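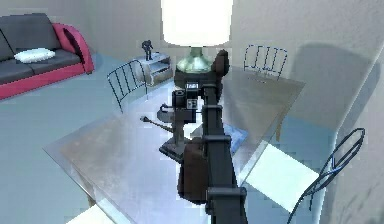
Londotine Gripper Comparison

The Londotine Gripper Comparison is a simulation benchmark for robotic grippers, arm controllers and camera placements in household rooms. It was first released in August by the Lirnora project and reached its present form with version 2 on Oct 26, 2022. Its stated purpose is to let laboratories compare grippers without buying them, a goal that hardware suppliers have greeted with limited enthusiasm.

Background

Lirnora began as a bin-picking test in which every gripper scored so well that the results were of use mainly to people writing brochures. The maintainers responded by moving the work into a furnished living room, with a glass-topped table, wire-backed chairs and a sofa. Scores fell at once, and the project was considered a success.

Glass was chosen on purpose. A rendered tabletop that shows the floor through it gives depth estimation a good deal to be wrong about, and several controllers have taken the opportunity. Wire chairs serve much the same end, being mostly gaps.

Grippers and controllers

Two gripper models are supported. The Koppel is a parallel-jaw design with short travel and a firm opinion about object width. The Grutton is a three-finger underactuated hand that will close around nearly anything, including, in early builds, itself. Each is run with a position controller and an impedance controller, on the same arm and with the same time limit.

A full comparison consists of 3,000 trials per gripper. In the version 2 reference run, the Koppel with impedance control completed 1,923 of them. The Grutton did better on rounded objects and worse on thin ones, and its supporters have asked for more rounded objects.

Camera placement

Views are rendered from a wrist camera and from fixed positions in the room. Small upright figurines on the tabletop are the standard check for the wrist view, as their bases and their shadows are easily taken for one another by a segmentation model in a hurry.

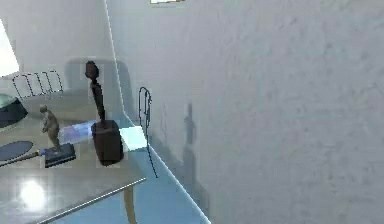 Scoring

Each trial is scored out of 100, with deductions for contact with furniture, dropped objects and elapsed time. A score of 97 or higher counts as clean. Pushing an object off the table counts as a drop, a rule added after one entrant argued that it was a form of delivery.

High fixed cameras are used to judge reach and clearance across the wider room, and for flat targets on soft surfaces, where neither gripper is at its best.
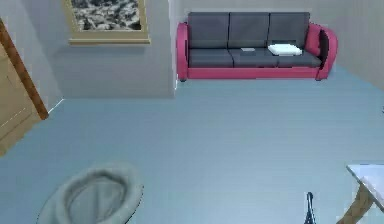 The Koppel tends to press thin items into a cushion before closing on nothing, while the Grutton collects some of the cushion as well. Impedance control reduces the first fault and has no measurable effect on the second.

Criticism

The usual complaint is that simulated upholstery is too well behaved. Cushion friction is a single constant, set in the first release and not revisited. The maintainers list this under known issues, where it has seniority.

See also

Lirnora bin-picking test
Underactuated hand
Impedance control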